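Kornél Kocsis joined the Plerkness Lending Library as head of collections in October, after eleven years with the records service in Skarno. The post carries responsibility for the Szűcs bequest, a gift of 2529 books and pamphlets on local trades, of which 966 have now been catalogued.

Mr Kocsis described the bequest as "a working collection, bought by a man who meant to use it". Many of the volumes carry notes in the margins, and these are being recorded in full. "A reader who wants to know how a roof was priced will find more in the pencil than in the print," he said.
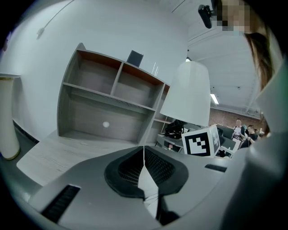

Storage has been the most pressing question of his first months. The library's older stacks are full, and the bequest cannot be divided under the terms of the gift. Mr Kocsis favours low, open furniture, of the kind seen in the gray wooden unit with its two upper compartments and long shelf beneath. "Large volumes should lie flat, and a long shelf allows it," he said.

Loans will open to members on a Monday, with up to 50 titles available at first. Pamphlets will be read on the premises. Asked which item he would recommend, Mr Kocsis named a handbook on lime mortar. "It is short and very plainly written," he said.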